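Small parts on a white board or a tray?
Forum: Workshop and Bench Setup
Thread started by pegandhub

pegandhub wrote:
I've been putting together little kits of white and blue parts at home and I can't settle on how to lay them out before I start. At the moment I tip everything into a Gillidus tray with compartments and pick from that. It works, but I keep pulling out the wrong piece, and the small pegs end up in the corner of whatever compartment they're in and I need my fingernails to get them out.

A friend said to drop the tray and use a big flat board. I can see the point but I'd have thought things would roll off. What do people here do?

torquewench replied:
Board. I went through two trays before I gave up on them. With a board you see every part at once and you can turn each one to face the way it goes in. Get one with a matte finish if you can, because the shiny ones bounce the lamp straight into your eyes.

Ledesma_fan replied:
I disagree. A tray keeps the parts where you put them. I bumped a table once and lost a spring that I never found, and that was the end of flat boards for me. If your pegs get stuck in the corners you want a tray with rounded compartments. Ledesma make one, and so do a few others.

pegandhub wrote:
Mine has square corners, so that could be half the trouble. No springs in my kits at least. Mostly plates with slots, a few round things with a hub in the middle, and pegs.

Wenceslao Galindo replied:
For that mix I would go with the board. Plates with slots are awkward in a tray because they lie on top of each other and you have to lift three to see the fourth. Flat on a board they're easy to read. Round parts are fine if you lay them on the face and not on the rim. Pegs stand up on their ends if the ends are cut square – stand them up and they won't roll anywhere.

torquewench replied:
Agree on standing the pegs up. They're much easier to pinch that way too.

sixmilbolt replied:
What colour is the table underneath? I ask because I had a white board on a pale bench and kept setting parts down half on the edge. I painted the bench top black and it stopped. You see the edge of the board without looking for it.

pegandhub wrote:
Pine, so fairly light. Painting it isn't an option, it's also where we eat.

sixmilbolt replied:
A dark cloth under the board would do the same job. Tape the cloth down at the back so it doesn't creep.

Ledesma_fan replied:
Cloth under a board sounds like a good way to have the whole lot slide into your lap.

sixmilbolt replied:
I did say tape it down.

Yolotzin Nava replied:
I use both. Parts live in the tray between sessions and come out on the board when I'm building. I only put out what the next stage needs, so there's never a crowd of them. I leave a good gap between neighbours so I can get my fingers around one without knocking the next. My board is a Bemora 705 and it has stayed flat for 5 years, including one very humid summer in the shed. The cheap one I had before it bowed in the middle and everything round headed for the low spot.

Ledesma_fan replied:
That I could live with. Tray for storage, board for building. My complaint is with people who leave parts out overnight and then wonder where they went. We have a cat.

pegandhub wrote:
No cat here, but I take the point. Yolotzin, do you lay them out in the order they go together or by type?

Yolotzin Nava replied:
Order, left to right, when I know the kit. By type if it's new to me. I tried strict rows for a while and it took longer to set up than to build, so now it's a loose grid and I don't fuss over it.

Wenceslao Galindo replied:
By type for me, always. If you lay out in order and get one wrong at the start, every part after it is wrong as well. I've had to take a Sekik kit back to bare plates over that.

torquewench replied:
Setup with a white board on a black top, plates and pegs spread out with space between them:
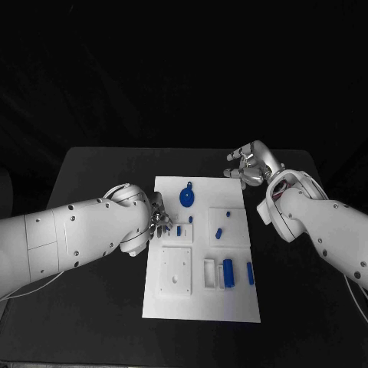

Re: Small parts on a white board or a tray?

pegandhub wrote:
Thanks, that settles it for me. I like how the blue parts show up on the white. I'll get a board and a dark cloth, and keep the tray for storage. Does anyone know if the Bemora comes in a smaller size? Our table is narrow.

Yolotzin Nava replied:
Mine is the only one I've seen in the shop. Measure first.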